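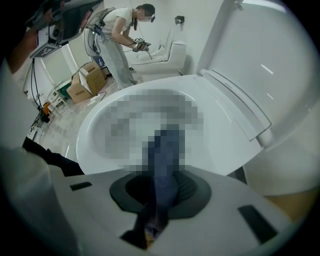

How long should a good wool coat last? With one relining and a brush after each wearing, the woman who runs the alterations counter at Wysocka would like you to plan on twenty winters, and she has coats on her rail that are well past that.

I went to see her on a Wednesday in September, just before the rush, when people pull their coats out of the closet and find out what the moths have been up to. Wysocka is a narrow shop in Brotcombe, with the counter in front and the sewing machines behind a curtain, and she had cleared a chair for me by moving a pile of trousers onto another pile of trousers. She asked me to leave her name out of it ("put the shop's name, the shop likes attention") and then talked for most of the afternoon, which suited me fine.

I started by asking what she looks at first when a coat comes in.

"The armholes," she said. "Everybody looks at the front, the buttons, the collar. I turn it inside out and look under the arm. If the lining has gone there but the wool is still thick, I'm happy, because lining I can do all day long. If the wool is thin there, well, then we have a talk."

She pulled out a camel coat to show me, a Tullammont from years back, bought secondhand by a customer who wanted it shortened to the knee. She'd talked the customer into leaving it long. "It has a beautiful sweep at the hem, look at that, and you'd cut it right off. I told her to wear it for 2 weeks with flat shoes and come back if she still hated it. She came back with a skirt."

What about new coats, I wondered, for those of us who don't have the patience for thrift stores? She made a face, a kind one. A customer had just brought in a Zusier that cost $329, and she thought it was a fair coat for the money once the buttons had been sewn on again properly. Another had spent $1,100 on something with a designer label and needed the shoulders taken in before she could wear it at all. "I'm not going to say which one I'd rather have," she told me, and then, after threading a needle, "The first one."

Her advice on shopping is to bring the sweater with you. "People try on a winter coat in a T-shirt! Then it gets cold and they can't bend their elbows. Bring your thickest sweater, put it on, button everything, and reach for something on a high shelf. Sit down too. A coat you can't sit down in is for standing at a bus stop."

On color she is less strict than I expected. She likes navy and she likes a dark green, and she has a real weakness for a big check, though she warned me that checks are a headache to alter, as every seam has to match up again. Black she finds a little hard on the face by February (I was wearing black, and she patted my sleeve when she said it).

We got around to care, and there she had plenty to say. Brush downward with a soft clothes brush. Hang the coat on a wide hanger, with the pockets emptied out. Let it dry away from the radiator when it's been rained on. She only sends her own to the cleaner at the end of the season, and she has 7 of them, which she admitted while looking at the ceiling.

"My mother had one," she said. "One good one, gray, and she had the cuffs turned when they wore out. I still do cuffs that way if people ask. They hardly ever ask, so please write that down, that I do cuffs."

She was pinning the hem of a raincoat by then and two customers had come in, one of them with a parka whose zipper had lost most of its teeth. I gave up my chair to the trousers. The counter is open until six, later once the cold sets in, and relining usually takes her a couple of weeks, so go early if you want your coat back before the first frost.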